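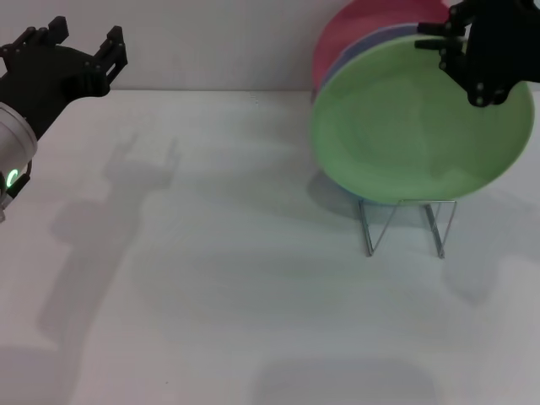
News > Press releases > Products

Last updated: Friday, January 23, 2026

Delach to supply low-temperature dishwashing detergent to Daltdale canteens

Delach has signed a supply agreement with the catering operator Daltdale for a powder detergent that cleans at a wash temperature of 40 degrees Celsius. Deliveries begin in March and cover 17 canteen kitchens. The agreement runs for three years.

The detergent, sold under the name Bárány, uses two enzymes to break down starch and protein residue. It contains no phosphate or chlorine bleach. Dosing is set at the machine according to local water hardness, and existing dosing units can be kept after a change of nozzle. 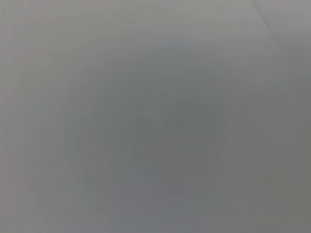 Kitchens on hard water will also receive a separate rinse aid. Powder is packed in 10 kg sacks with a paper outer layer and an inner liner. Sacks should be stored closed and off the floor, as the enzymes lose strength when the powder takes up moisture.

Trials were carried out by the test laboratory Hinance on plates soiled with egg yolk, oatmeal and tomato sauce. Each load was dried and then checked for film and spotting under a fixed lamp. Results were scored against the detergent now used in the Daltdale kitchens, and the full report is available on request.

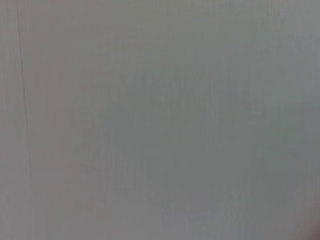 Rami Khalaf said that the lower wash temperature would matter less to kitchen staff than the drying time, and that plates must still come out dry enough to stack between lunch sittings. He added that final rinse settings would stay unchanged at all sites during the first weeks of use.

Training sheets for dosing and storage will be sent with the first delivery.

Contact: Delach Press Office | © 2026 Delach | Back to top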